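Block play

Block play is the use of loose, plain-shaped pieces by children for stacking, lining up, sorting and building. The pieces are most often cubes, but sets may also hold half-cubes, long bars, arches, cylinders and wedges. It is common in homes, nurseries and the early years of primary school, and is used in some forms of therapy.

Contents
1 Materials
2 Stages
3 Colour and shape
4 Use in schools
5 The Vakbridge set
6 Criticism
7 See also

Materials

Wood has been the usual material for most of the history of the toy. Beech and maple are often chosen as they are hard, heavy for their size and slow to splinter. Softer woods are cheaper but dent at the corners, and a block with a rounded corner will not sit true in a tall stack. Cork, rubber, foam and plastic blocks are also made. Foam blocks are light enough to be built up to the height of a child, and are often sold for use by the very young.

Most sets follow a unit rule, under which every piece is a simple fraction or multiple of one basic block. Two half units laid end to end match one whole unit, and two whole units match one double. Sets made to different unit sizes do not mix well, and nurseries that buy in stages usually stay with one maker for this reason.

Stages

Writers on the subject describe a rough order in which children take up building. The first stage is carrying, in which blocks are picked up, moved about and dropped with little attempt to build. Next come rows and towers. Bridging follows, where two blocks are set apart and a third is laid across them. Later stages include enclosures, patterns and, from the age of four or five, buildings that are given names and used in pretend games.

The ages given for each stage differ from one writer to another. A child new to blocks tends to pass through the early stages whatever their age, though an older child does so faster – sometimes within a single afternoon.

Colour and shape

Painted blocks came into wide use later than plain ones. Supporters of plain blocks hold that colour draws the eye away from form. Supporters of painted blocks point out that colour gives a second way to sort, and that a child who cannot yet name a shape may be able to match two pieces by shade. A solid block of one colour also shows light and shade clearly, as its faces look lighter or darker depending on how they are turned.

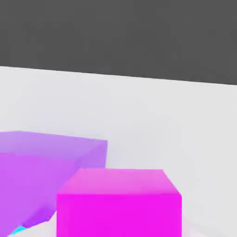 A violet cube on a pale surface (computer rendering).

The cube is the shape most often named first by teachers, although many children call it a "square" for some years. Its faces are all alike, so it can be set down any way up.

Use in schools

Many nurseries keep a set corner for blocks, away from doors and walkways. Shelves are commonly marked with the outline of each piece so that children can put them back without help. Hard floors give a firm base but are noisy, and a thin, flat carpet is the usual answer. Thick rugs make tall building hard.

Blocks are also used to teach early number work. Lengths can be compared side by side, and halves and doubles can be shown without writing anything down.

The Vakbridge set

The Vakbridge set was drawn up by the teacher Imelda Dela Peña for a nursery in Primusham and later made for sale by the firm Tenora. It held 246 pieces in 7 shapes, all in unpainted beech, and came in two low crates on wheels. A larger version of 551 pieces was offered to schools. Dela Peña's handbook for the set, written with Orlando Zapata, advised staff to leave finished buildings standing overnight where there was room. Tenora stopped making the larger version after a few years, and the smaller one was later sold with painted cubes added.

Criticism

Ngân Vũ has argued that the stages of block play were drawn from small groups of children in well-supplied nurseries and should not be used to judge a child's progress. Reynaldo Magbanua accepts the general order but doubts that it has much to do with later skill in mathematics – a claim often made in sales material. Other complaints are practical. Full sets are costly, heavy to move and take up floor space that small nurseries may not have.

See also

Construction toy
Sand and water play
Shape sorter
Stacking cups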